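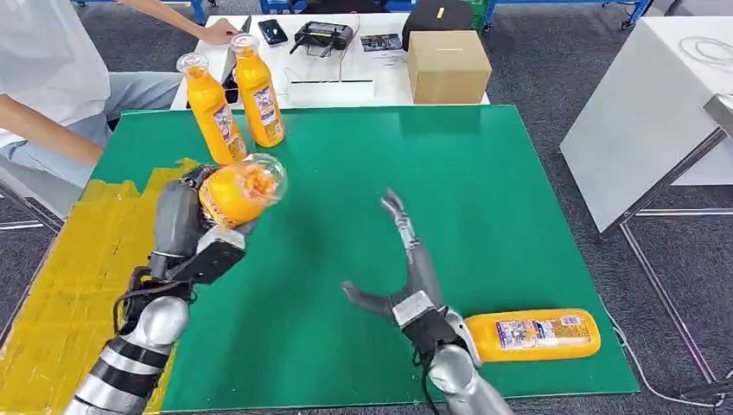

The stop button worked. Everyone at Volero wants you to know that, and they bring it up early. When the left hand of their two-armed machine closed on a bottle of orange juice in April and kept closing, a technician hit the stop, the motors cut out, and the arms went still. In the company's telling, this is a story about a safety system doing its job.

The technician's thumb was between the bottle and the palm when she hit it.

She was bruised and back at work the next morning. There was juice on the mat and on the floor. As industrial accidents go it barely registers, and it would have stayed inside the building if Volero had not spent the previous month telling buyers that its hands were safe to work beside without a cage.

That claim is what interested me. I have sat through a lot of demonstrations of robots handling groceries, and juice bottles turn up in them often. They are clear, so cameras struggle with them. They are slippery when cold, and they change shape when squeezed. A hand that can pick one up off its side, turn it and stand it with the others has done something worth showing. It has also shown you a hand that can squeeze, and that part gets less time in the presentation.

Volero makes the arms and the software that steers them. The fingers run on a grip controller from a smaller supplier, Jitura. The controller decides how hard to hold by watching for slip: if the object seems to be moving in the palm, it tightens. On the afternoon of the accident the bottle was moving, and the reason was that a person was pulling on it. It had been picked up crooked, and she reached in to straighten it. The controller read her tug as a slip and did what it was built to do.

"It's a perfectly logical machine," says Ginette Lefèvre, who reviewed the accident for the insurer Pruvost and has spent most of her career looking at presses and packaging lines. "You pull, it holds tighter, you pull harder. I've seen conveyor belts with better manners."

There was supposed to be a ceiling. The force limit in Jitura's settings file was there, and it was correct. But a software update had moved the check to a different part of the program, where it ran only while the arm was in motion. With the arm parked and only the fingers working, the limit was never consulted. Lefèvre found this in the logs in two days. Volero's own engineers had been looking for almost three weeks, mostly at the sensors.

Volero's summary of the matter runs to a page and a half and calls the fault "an isolated configuration event." I asked what that meant. A company representative told me the team had completed 323 pick-and-place runs that month and only one had ended in contact with a person. I asked how many of the 323 had involved a person reaching in. The answer came by email a few days later: 19.

One in 19 is a different number from one in 323. Neither tells you much, because a sample that small can't. But only one of them was going into the sales material.

Jitura, for its part, says the update was tested. It was, on a bench, with a foam block and no arm attached. The test passed 200 times. A bench with no arm has no parked arm either, so the test could have been run until the foam wore out without touching the problem. Jitura has since added a test with the arm mounted and stationary. It declined to say who had signed off on the first one.

Then there is the matter of the operator's seat. At the time of the accident the person supervising the arms sat beside the table, well inside their reach, and the written procedure allowed it. Volero argues that this is the point of a machine meant to share a workspace. Lefèvre's report takes the older view, that if the machine can reach you, then you are part of the guarding, and somebody ought to have worked out what happens when you put your hand in. Her first recommendation was dull and cheap: the hand should open, slowly, when the stop is pressed. As delivered, it froze. The motors cut out, the joints locked, and the thumb stayed where it was until a second technician turned the finger drives back by hand.

So yes – the stop button worked. It stopped everything, including the part that would have let go.

Volero has changed that behavior on its own machines. Closow, a distributor that had ordered the hands for a bottling customer, is waiting to see the change in writing before it takes delivery. When I last checked, the revised manual still said the system "safely releases or retains the object" on an emergency stop, with no word on which of the two to expect.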